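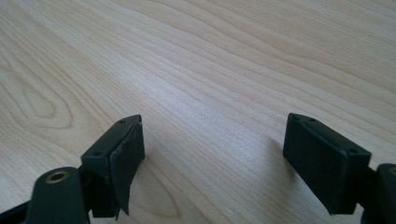 How long should one demonstration be?
Most tasks fit in 7 to 19 seconds. Start recording with the gripper still, do the task once at a normal pace, hold still again, and stop. If a task needs more time than that, split it at a natural pause and record the parts as separate episodes.

How many episodes make a usable set?
The Kurkico training job accepts a set at 958 episodes. The target for a new task is 2000. Sets below the minimum can be uploaded but stay in the queue.

Do failed attempts count?
Drops and missed grasps are kept if you recover within the same episode. Tag them "recovered." An attempt you gave up on should be tagged "abandoned," and the loader skips it.

Can I record on a bare table?
Yes. Episodes with nothing to grasp are used as negatives. Keep the fingers in view and move over the surface as you would when looking for an object. Tag these "empty."

What should I check on the gripper before a session?
Open and close it fully. Both fingers should travel the same distance. Then look at the pads. A pad that has lifted or curled at an edge changes the outline the camera sees and can change the grip. Note the pad condition in the session log, and do not swap pads partway through a session. Replacements are handled by Rosalba Guerra at the Plilville bench.

Does lighting matter?
Daylight and lamps are both fine. Glare on part of a tabletop is acceptable as long as the fingertips are clear. Vary the lighting between sessions and keep it fixed within one.

Who reviews the uploads?
Akash Chauhan reviews tags and timing. Calibration errors go to Reshma Joubert. Include the session number and the episode range.

Can I edit a tag after upload?
Yes, until the set is locked. After that, file a correction and the change will go into the next version of the set.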